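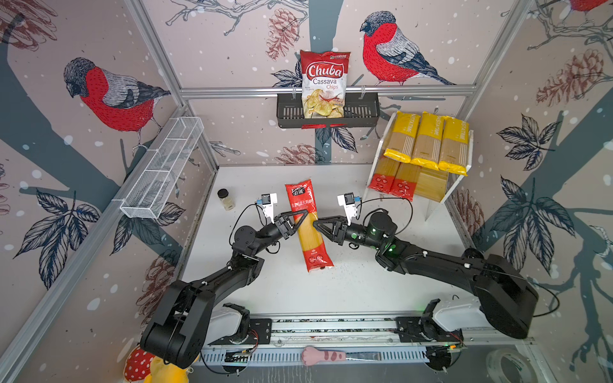 How much water do you need to cook dried spaghetti? Less than the package tells you. I use just enough to cover it in a wide pan, and I've cooked it that way most weeks for seven years.

The usual rule is 1000 ml of water for every 100 grams of pasta. That's fine if you have a big pot and a strong burner. My apartment stove has neither – the big burner takes forever and the small one barely simmers.

So for two people: 200 grams of spaghetti, the 12-inch skillet, cold water to cover. Turn the heat to high. Stir a lot in the first couple of minutes after it starts to soften. That's when it sticks.

Salt. If you use less water, use less salt. I got this wrong the first few times and had to throw out a dinner. A level teaspoon is plenty for the skillet.

Start tasting two minutes before the time on the bag. Thin spaghetti goes faster than you expect in a shallow pan.

Keep the water. It comes out cloudy and thick, and it makes a much better sauce than the thin stuff from a big pot. I ladle out a cup before draining and usually use half of it.

Someone asked about brands. I buy whatever Huỳnh Market on the corner has on the shelf. When they're out I walk over to Carnumside and get the Onik kind, which is a little thicker and needs another minute. I can't say I taste a difference under sauce.

Weeknight sauce: four cloves of garlic sliced thin, olive oil, red pepper flakes, low heat until the garlic is pale gold. Pasta goes in, then a splash of the water, then toss hard. Parsley if there is any.

Don't do this with fresh pasta. It needs boiling water from the start or it turns to paste. Same with filled pasta – use the big pot.

Storage: once a bag is open I move the rest to a tall Skosel jar with a lid. I used to fold the bag over with a rubber band and we got pantry moths two summers in a row. None since the jars.

Leftovers keep three days in the fridge. I fry them in a little butter with an egg on top. Next week I want to try the skillet method with bucatini. I'll add to this thread if it works.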